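4.3 Starting a shift on the cloth station

For the Ranutura laundry floor. Replaces the July sheet. Old sheet in the bin please.

1. Sign on at the panel with your own number, not the last person's. Chaltu Nigatu is still getting blamed for other people's jams.

2. Choose program 121 (single cloths, hemmed). Bigger stuff stays on the hand tables.

3. Lay one cloth on the work surface. One. Roughly flat is fine, hem corners don't need to be square to anything.

4. Stand back behind the line, press Start. Arm goes slow for the first pick, then up to speed.

CAUTION: Hands out while the amber light is on. Fingers close on whatever is between them. Stop button first, then reach.

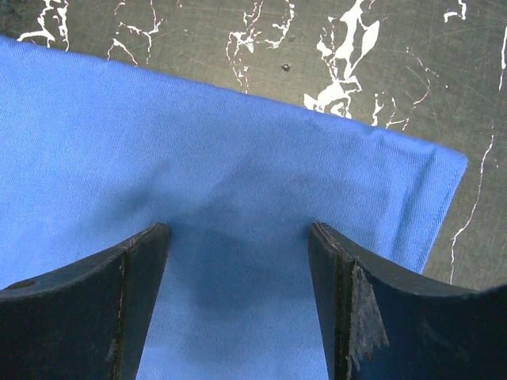 5. Watch the first few picks of every batch. You want a single layer coming up. If it takes two, or drops one, press Hold and lay the cloth again. Two misses running, call Kidus Lemma.

6. Check finger pads at start of shift and again after break. Frayed or lifting padding gets written in the book and changed before the next batch. Do not trim it with scissors. Do not tape it.

7. Counter reads 500, tray goes to Lorraine Bunting for checking. Reset the counter. Easy to forgett.

Note: pads are due at 2000 picks whatever they look like. Spares in the Veltard drawer, bottom left.

What changes for the folding team

Folding is still by hand. The station only picks and feeds. Two people per shift go from sorting to watching and checking, swap every hour, don't let anyone sit on the panel all day. Less bending, more standing still, so mats are on order.

Pay grade stays the same. Pick counts are for pad changes only, they are not used in anyones review. Chepkoech Wanyama has that in writing, ask to see it.

Not trained yet? Don't run it. Training is with Kalkidan Demissie, 7 am, before the line starts.

Faults: see 4.4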